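Chapter 4
Plates, Trays and Other Flat Things

In this chapter you will learn to:
tell a plate from a tray by its shape and its job
name the common kinds of hole found in a mounting plate
choose where to take hold of a flat part
record a plate so that another person could make one

Pick up the nearest thing with a plug on it and turn it over. Somewhere underneath, or just behind the cover, there is almost certainly a flat piece with holes in it, holding one part steady against another. I love these pieces! They hardly ever get a mention in the leaflet that comes in the box, and yet take one away and the whole thing rattles, sags or falls in half. Chapter 3 was all about rods and tubes, which are easy to love because they look as though they are doing something. Flat parts need a slower look, and they repay it handsomely.

The parts drawer we use throughout this book was put together in Pakevcombe one August, from broken household goods that people were glad to be rid of. It holds 59 flat parts, and when we first tipped it out on the bench we took most of them for scrap. By the end of the afternoon we were arguing happily over which was the cleverest (my own vote still goes to the hinge leaf from the Brollov sewing table, which you will meet in section 4.5).

4.1 What a plate does

A plate joins, spaces or carries. Often it does two of these at once, and a good one manages all three. Think of a shelf bracket: the part against the wall spreads the load over several screws, so that no single screw has to bear it all. The same idea turns up at every size, from the back of a clock to the foot of a crane.

Holes are where a plate tells you most, so learn to read them early. A plain round hole lets a screw or pin pass straight through. A threaded hole grips the screw itself and does away with the nut. A very small hole may be there to line the plate up with its neighbour, or it may have some other job that you can only discover by finding the part it belongs to. Write down what you see first and guess afterwards, in a different colour of pencil if you have one.

Look out for edges as well. A tab bent up from a corner might be a stop, a spring, a place to hook a wire or an earth contact. On its own a tab proves nothing, but put the plate back among its fellows and the answer often jumps out at you, which is a lovely moment when it happens.

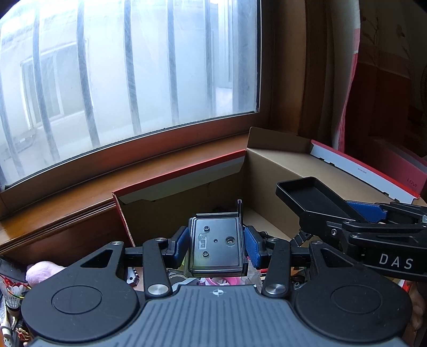

Figure 4.1 A small mounting plate held upright by its two sides, with a shallow tray to the right. Note the different holes in the plate and the upturned tab at its top right corner.

4.2 How a tray differs

Fold up the edges of a flat sheet and you have a tray. It sounds like a tiny change, but try it with a sheet of stiff paper and you will feel the difference straight away. The flat sheet droops when you hold it by one end. The folded one stands out boldly and will even carry a few coins. The walls stop loose things sliding off, of course, but they also stiffen the floor between them, and a shallow wall can do a surprising amount of this work.

A tray also asks to be held differently. Tilt a plate and nothing much happens, as its screws travel with it. Tilt a loaded tray and you may spend the next ten minutes on your knees looking for washers. Empty it first.

4.3 Taking hold

Hold a small plate by two opposite edges. This leaves the face clear, so you can see every hole and read any label, and it keeps your fingers away from fine threads and thin tabs. Press just hard enough to stop the plate turning. If it still swings, move your grip closer to the middle of the edge before you squeeze any harder.

Soft, textured surfaces hold a smooth edge far better than bare hard ones. Should you be using pliers, slip a scrap of rubber over each jaw.

Try it yourself

Cut a rectangle of card measuring 70 mm along its longer side. Punch two holes of the same size, prick a pinhole between them, and make a larger hole near one lower corner. Now fold up a narrow tab at the top. Hand the card to a partner who has not read this chapter and ask for a written description, with no drawing allowed. Make a second plate from their words alone, then lay one on top of the other. The tab nearly always ends up on the wrong side!

Before you start section 4.4, sort your own flat parts into plates and trays, and put anything you cannot decide on to one side. We shall need the awkward ones first.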